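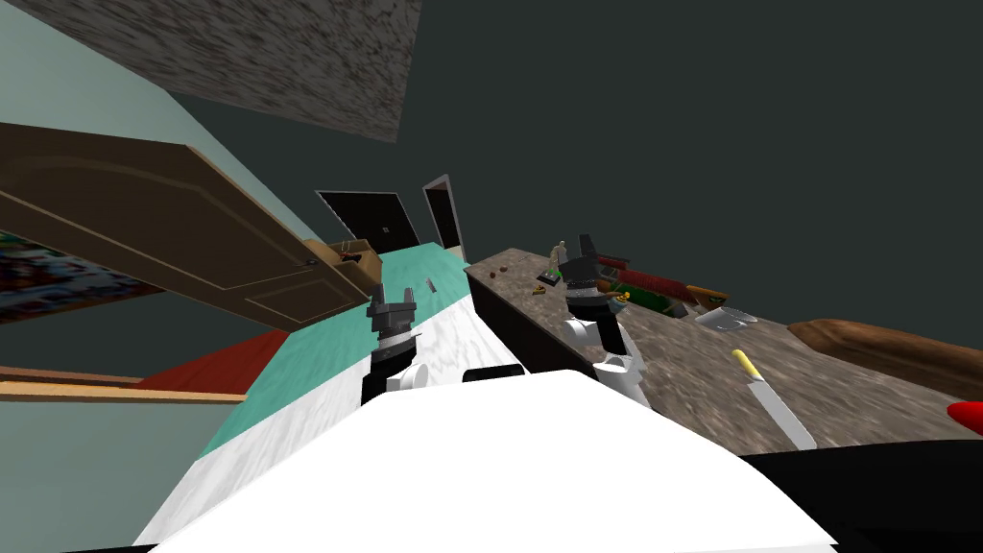

Countertop with a yellow-handled knife and a clear glass dish.

About Valderrama Kitchen School

Valderrama is a small cooking school for adults. We teach everyday home cooking to people who never learned, people who learned one way and want to learn another, and people who are tired of making the same meals every week. We don't train professional chefs and we don't offer a diploma.

The school is in the old feed store on Multescombe Road. The building sat closed for a long time before we took it over. We kept the brick front and the wide side door and replaced nearly everything else, including the floor, the plumbing and the wiring. The work took longer than we planned. Our first class was a bread class in March, held while the dining room was still full of paint cans.

We have 2 kitchens. The larger one is used for evening classes and weekend workshops. The smaller one is for private groups and for the test cooking we do before a recipe goes into a class. Together with the dining room, pantry and office, the school takes up 3,000 square feet, all on one level. There are no steps at the entrance, and the restrooms are wide enough for a wheelchair.

How classes work

A regular class has no more than 8 students. We have been asked many times to make the classes bigger and have decided to leave them as they are. In a larger group, people stand and watch, and we want everybody to have a knife in their hand for most of the evening.

Evening classes start at 6:30 p.m. and end when the food has been eaten, usually a little after nine. The instructor talks for a few minutes at the start, then the cooking begins. Everyone makes the whole meal. We don't split the menu so that one person makes the sauce and another makes the rice, because then you go home knowing how to make one part of a dinner. At the end we sit down in the dining room and eat together. Students clear their own places. Staff wash the pots.

Recipes are printed and handed out at the end of the class, not the beginning. Some students don't like this at first. We have found that people with a sheet of paper in front of them look at the paper, and people without one look at the onions.

What we teach

The course most people start with is called Cider. It is named after the first dish on its menu, a braised chicken with apple cider and onions, and the name stuck. Cider covers knife skills, stock, roasting, braising, eggs, salad dressing and one simple dessert. It has no requirements. If you have never turned on an oven you will be fine, and several of our instructors are happiest teaching those students.

Zuline is the follow-on course. It covers fresh pasta, whole fish, pie dough, dried beans, and how to cook several things so that they are ready at the same time. You don't have to take Cider first, but you should be comfortable cutting up a chicken. If you aren't sure which course fits, call us and we will ask you a few questions.

We also run single workshops through the year. Bread, pickles and dumplings come back every season. Others depend on what the farms near us have too much of — last year it was green tomatoes, and we taught that class three times.

The ingredients

We buy vegetables from farms in the county when we can and from a regular wholesaler when we can't. Flour comes in large sacks from a mill two hours north. We don't ask students to buy anything unusual to cook these recipes at home. If a recipe calls for something the supermarket in town doesn't carry, we either change the recipe or send students home with a small jar of it.

Vegetarian versions are available in every class that isn't specifically about meat or fish. Please tell us about allergies when you book. We can work around most of them, but there is wheat flour in the air on bread days and we can't promise a kitchen free of it.

The Valderrama card file

Before a recipe is taught, it is cooked in the small kitchen until two different members of staff get the same result from the same instructions. Then it goes on a card. The file now holds 2,172 cards, including a good number for dishes we have never put in a class. Former students can come in and look through it on any weekday afternoon when there isn't a class. You may copy down whatever you like. Please put the cards back in order — the soups in particular tend to wander.

Prices and booking

Current prices are on the Classes page. The fee covers ingredients, the meal, the use of an apron and the printed recipes. Wine is not included, but you may bring a bottle to have at the table once the stoves are off.

If you need to cancel, let us know a week ahead and we will move you to another date or return your money. With less notice than that, you are welcome to send a friend in your place.

Parking is behind the building. Come in through the side door, since the front one sticks in damp weather.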